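Dusbridge hosts must post permit numbers by April

Owners who rent out condos and houses by the night in Dusbridge will have to show a town permit number on every online listing starting in April, under a rule the town council passed Tuesday evening.

The rule covers stays shorter than a month. Hosts who already hold a permit keep the number they have. Those who don't must apply at the town office on Purcombe Street and pay a fee of $80. A permit is good for one year and applies to a single unit, so an owner with two condos in the same building needs two.

The town has 368 short-term rentals on its books, most of them in the lakefront buildings and along the Steltlow road.

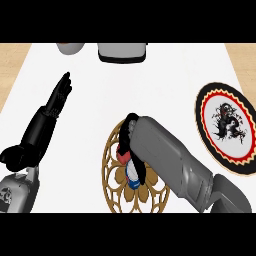
Alžběta Charvát
Staff Writer

Listings that go up without a number will get a written warning first. The owner then has six days to fix the page before a fine is issued. The council left the amount of the fine to a later meeting.

Svatopluk Štefanec, who manages units in the Rusnák building, spoke during public comment. He said he had no objection to the permit itself but wanted more time for owners who live out of state and handle their bookings by mail and phone.

"Some of these people bought in to use the place two weeks a year," he said. "They don't read the town website."

The council kept the April date. It did drop a section that would have required hosts to list parking spaces and cleaning fees next to the nightly rate.

Guests with bookings made before the rule takes effect will not have to change anything. Application forms are at the front counter and can also be mailed on request. The office closes at 4 p.m.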